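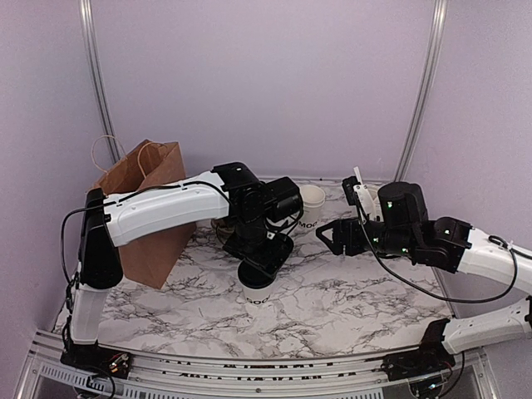 2 min read

Tendenbridge has finished a side-by-side trial of two gripper designs on its two-arm bench and will publish the results in October. The company compared Duna, a parallel gripper with flat plates, and Lobo, which uses open-frame fingers.

Each gripper made 132 attempts on a fixed set of café takeout items: paper cups with and without lids, nested cups and paper bags with twisted handles. Both were run with the same controller settings, and an attempt was scored as a failure if a cup was dented or a lid came off.

"Paper cups are a hard test for a gripper," said Beatriz Vilela, who led the trial. "They weigh very little, the sides taper, and the wall gives way if you squeeze too hard. We wanted numbers from the same table and the same cups before choosing one."

Lids and bag handles were scored separately. The report will also cover cable routing, which had to be changed on both arms after the first week, and camera placement near the wrist.

Tendenbridge will use the results to set up Nernness, its packing station for small coffee shops. A second round of 400 attempts will add filled cups. Customers who would like to see the bench running can book a visit on any Wednesday through the Tendenbridge sales office.

Media contact: Beatriz Vilela, Tendenbridge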